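Print | E-mail this message | 10 replies | Share (0)

Re: Padby hearing, overnight session

Pushpa Kandpal wrote:
> Over 200 people stayed in the gallery past midnight. The
> Plosis bill can't survive that. I'm calling it dead.

I wouldn't. A full gallery doesn't vote. Leadership pulled 529 amendments in January and still had the numbers, and a special session only needs 60 signatures. Has anyone seen the clerk's log, or are we going by what people heard in the hallway? Until I see a roll call I'm treating it as live.

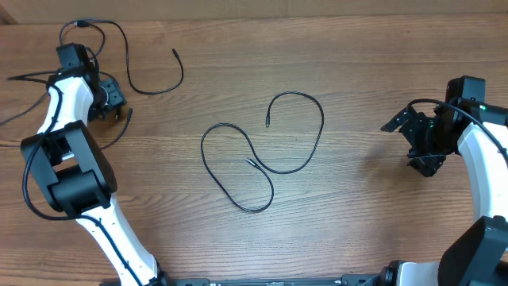

And I'd still like to know who told the Grornard paper it was over.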